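20 Aug 2018

I said in July that I'd write up how I pack the online orders, and a few people have asked since then, so I've finally sat down to do it. None of it is complicated. I sell secondhand knitting patterns and leftover yarn under the name Stuvstead, and most weeks there are 11 or 13 orders to get out. The total since I started passed 1205 last week, so by now I have a routine.

I used to put everything in cardboard boxes. Boxes look nice but they cost more, they take up half the hallway, and yarn doesn't need one. Nearly everything goes in plastic mailing bags now. The exceptions are needles and anything with a glass button on it, which still get a small box from Mogensen, the packaging place near the tram depot.

Bag size took me a while to work out. If the bag is too big the contents slide to one end and the whole thing folds over on itself. Too small and the seal pulls. I keep three sizes in the drawer and try the order in the middle one first. A single pattern goes in the small one with a piece of card behind it. Jumper quantities go in the large.

Before anything goes in the mailer it goes in a clear inner bag, with the air squeezed out. I learnt this after a customer's grey merino turned up damp at one end. She was very decent about it and I sent her another two balls, but it was the last of that dye lot.

Then the label. I put it on while the bag is still empty and flat on the bench, then fill it afterwards. A label stuck on over a lump of yarn gets creases through the barcode, and I had seven come back in one month before I changed the order I did things in. I also write the order number on a slip inside, in case the label comes off altogether.

Tape is a matter of taste. The seal on the bag is usually enough but I run a strip over the flap anyway - the cheap brown stuff from Vernuvix is fine, and it tears by hand. Don't tape over the label. Shiny tape and scanners don't get on.

Weighing is last. My kitchen scales are good to the gram up to a point, and past that I use the luggage scale with the bag hanging off the hook, which looks silly but works. If it's within a few grams of the next price band I pay for the next band. I've argued with the counter about it before and it isn't worth the morning.

I drop the lot at the Zultatitz Street post office on the way to work, in an old shopping trolley with a broken zip. If I get there before nine there's no queue. After that a parcel goes wherever parcels go, and I try not to look at the tracking more than once a day.

Next on the list is sorting out the pattern drawers, which are in a worse state than the yarn. I've got the 1970s ones in plastic sleeves and that's as far as I've got - the rest are in a banana box under the desk, more or less by colour of the cover. 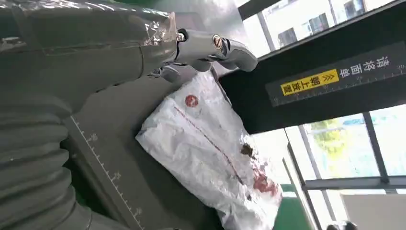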